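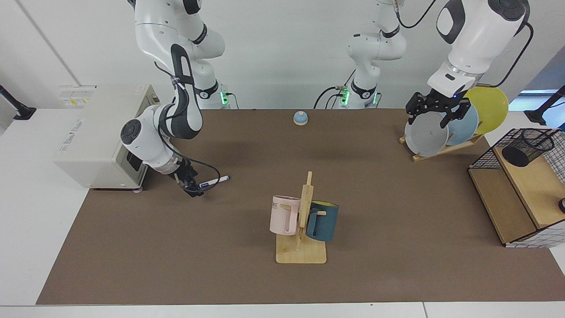 White marker, dark blue cap.

September 20, 2014

Right, quick one, got bread in the oven. Allotment news! After 19 months on the list we have a plot. Number 3, Miston Lane, bottom end by the hedge. Mostly couch grass and one very sad currant bush.

Went down in July to look and nearly said no. Knee high everything. Rodrigo Correia on the next plot said give it a winter under cardboard and dont dig, so that's the plan. Cardboard down on half so far. Ran out of bricks.

Rent is cheaper than I thought, water extra. Gate code changes, must remember to ask.

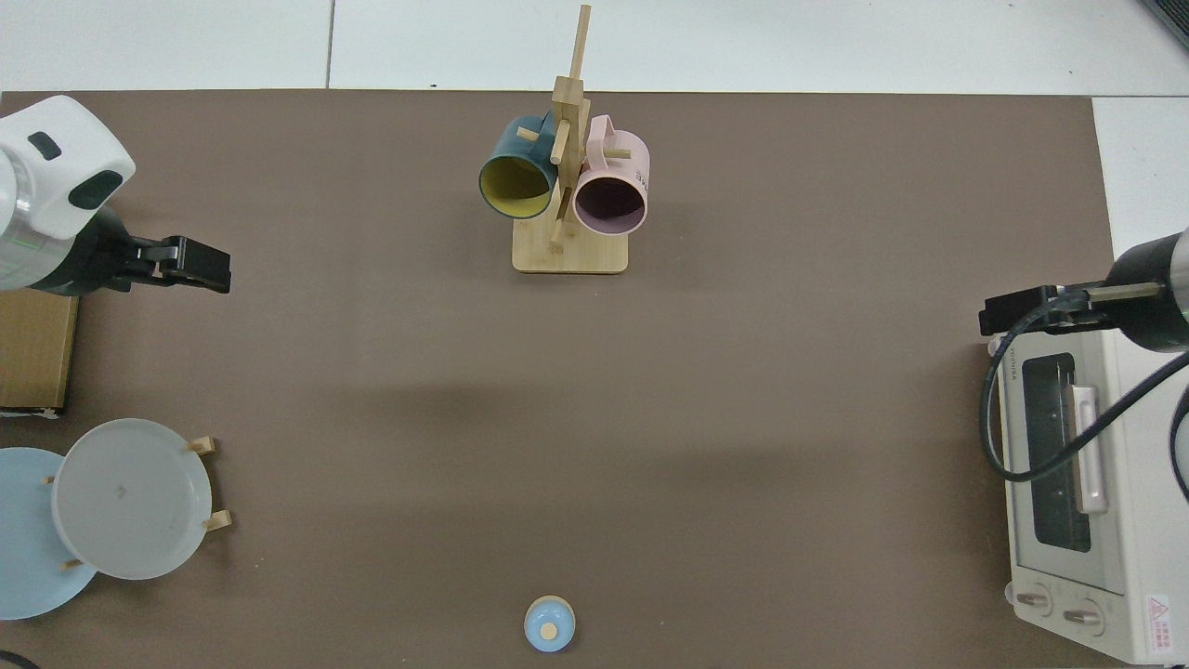 Then there's the shed. Door's gone, roof is okay-ish. Benedita Ramalho has offered me a door from her old one, free if I collect, so need to borrow a van. Anyone? Will pay in rhubarb (eventually).

Garlic to go in next month. Ordered too much obviously. Broad beans after that, under fleece, the pigeons down there are enormous. Want to try leeks too but where. Kids want pumpkins and nothing else.

Soil is heavy, sticks to the fork in great lumps, so probaly a load of manure as well. The farm past Arnach does it by the trailer. Need to measure the path first, not sure the trailer gets past the water tank.

Oven's going. More when the door's on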